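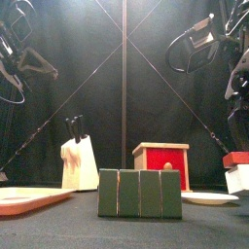

Painted woodware on the bench: green blocks, a box with a red front panel, and a white knife block.

About Odurov

Odurov makes and refinishes small wooden goods for kitchens and shelves. We work mainly on boxes, blocks, trays and knife blocks, in batches and as single pieces. The workshop was set up by Zoila Villca, who still runs it and still does most of the colour matching.

What we make

Our output falls under two headings. The Tinis line covers storage: lidded boxes, boxes with a coloured front panel and a turned knob, and plain uprights used as spacers or bookends. The Rivadeneyra line covers kitchen pieces, chiefly knife blocks with a slanted top and low-rimmed trays. There are 16 standard patterns across the two lines, and we keep templates for all of them.

We do not make knives, plates or other tableware. Customers often send their own so that a slot or a recess can be cut to suit, and these are returned with the finished work. If you send knives, please wrap each blade separately and write the blade length on the wrapping.

Timber and colour

Most pieces are cut from pale, close-grained stock. It takes paint evenly and keeps a clean edge. On many patterns we paint the faces and leave some of the wood bare, so that the timber shows at the seams or in the outer construction of a box. Masking is done by hand. A painted edge can be ordered instead at no extra charge.

Our colour book holds 402 mixed shades, each with a recipe card and a painted sample. Greens and reds are the most requested. Dark greens are mixed slightly warm, as they can look black in a poorly lit kitchen. White is offered in two grades, and the harder of the two is advised for knife blocks, which are handled with wet or greasy hands and mark more readily than anything else we paint.

Turned knobs are supplied unpainted unless the order says otherwise. They are fixed with a screw from the inside of the panel and can be replaced with a hand screwdriver.

Refinishing

Older pieces are accepted for refinishing -- ours or another maker's. Each is checked for loose joints, splits and staining before a price is given. Light brown marks on a white surface will usually sand out. Where a stain has gone deeper into the grain we apply a sealing coat before the colour, and this adds 2 days to the job.

The longest single item we can take is 1290 mm. Anything above that will not fit the drying rack.

Premises

The workshop is on the ground floor at Kikolholm, with the cutting room at the rear and painting kept behind a closed door to hold down dust. Finished goods are laid out on the bench at the front and checked against the order sheet before packing. Visitors may handle the sample pieces and borrow colour cards.

We close for most of May to service the saws and the extraction system. Orders sent during that time are read when we reopen and dealt with in the order they arrived.

Trade enquiries should be addressed to Zoila Villca and should state the pattern, the quantity and the shade number, if known.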